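Landlord keeps charging me for the hallway heater – can he?

Posted by Kakakhel

Rent a room over a shop in Irnosham, month to month. Since February my electric bill has 115 extra on it and turns out the heater in the shared hall is wired to my meter. There are 2 other units on that hall. Landlord says it's "always been like that". Lease says I pay for my own unit, nothing about halls. I keep all the papers in a soft pouch, bills and lease both, so I can prove it.

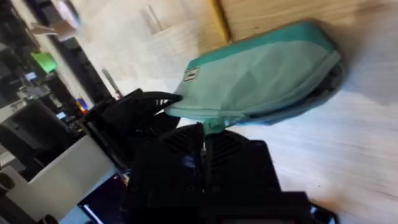 Do I just take it off the rent? Or is that asking for trouble. Need to decide before the next bill comes.

Dramo

Do NOT take it off the rent. Did that in Prastatby and got a late notice in 13 days. Write him a letter first, keep a copy, ask for the hall to be moved to his own meter and for the back charges. Add up every bill – mine came to 995 by the end. Then call the power company, they can send somone to check what's on your meter. Get that in writing too. Some places have a tenant office that will look at the lease for free, worth a call.

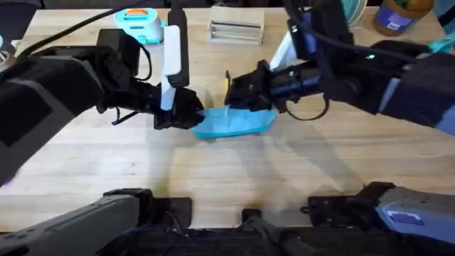

Light-blue container on the table, white paddle-like tool held upright in it

hallwaymoth

same thing happend to me, I just moved. flip your breaker off and see if the hall heater dies, thats your proof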